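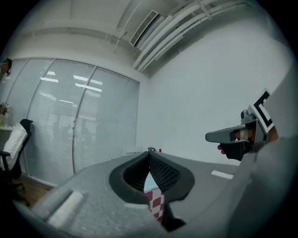
Clendside Arts Desk

Pankaj Dhillon tunes his guitar down a half step before he sits, and he does it at the kitchen table with the radio on. He has played clubs, church basements and one ferry for most of his adult life. Until this spring he had never put his own name on a record.

"Bolla" came out in March. It has 6 songs, all recorded in the back room of a former feed store on the edge of Clendside, and it runs just long enough to fill one side of a long drive. Dhillon wrote the songs over several winters while working as a sideman for the country band Tomar, where his job was to play pedal steel and stay out of the singer's way.

"I had a lot of verses and no reason to finish them," he said. "Then the band took a year off and I had a reason."

The album is quieter than anything Tomar has done. There are no drums on the first two tracks. On "Mile 83," the longest song, a fiddle comes in late and stays for one pass through the melody, then drops out before the last chorus. Dhillon said the fiddle part was played once, as a warmup, and he kept it.

His voice takes some getting used to. It is low and a little flat at the ends of lines, and he does not push it. On "Salt Shed" that works very well, because the song is about a man reading a list of tools over the phone to his brother, and a bigger voice would have spoiled it. On "Come Around Again" it works less well. The chorus wants to lift and he leaves it sitting where it is.

The release show was held at the Zarnarent, the old movie house on Front Street that reopened as a music room 4 years ago. It is a good room for this kind of playing. The balcony is still closed, the floor slopes toward the stage, and sound carries to the back without much help. Dhillon played the record in order and said very little between songs.

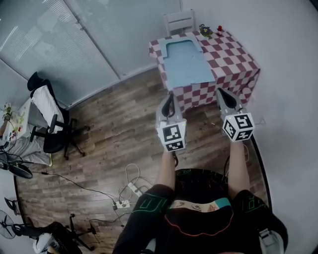 Over a checkered tablecloth, both hands full.

The second half of the night was looser. Two members of Tomar joined him for a run of older material, including a waltz the band has not played live since its first album. The bass player missed the turn into the bridge and they went around again. It was the warmest applause of the evening.

Dhillon is in no hurry to leave the band. Tomar goes back into rehearsal this summer, and he has already been sent the demos. He would like to play his own songs on the nights in between — small rooms, one guitar, maybe the fiddle if she can get off work.

He has also started writing again. There is a new song about his father's delivery route, called "3321" after the number painted on the truck. He played it for me at the kitchen table and stopped twice to change a word. The second verse has no ending yet. He has tried three and dislikes them all.

"Bolla" is sold at the Zarnarent box office and at shows. The vinyl pressing was delayed at the plant and is expected before the end of summer. Dhillon plays the early set at the Zarnarent again next month, with doors at 7 p.m.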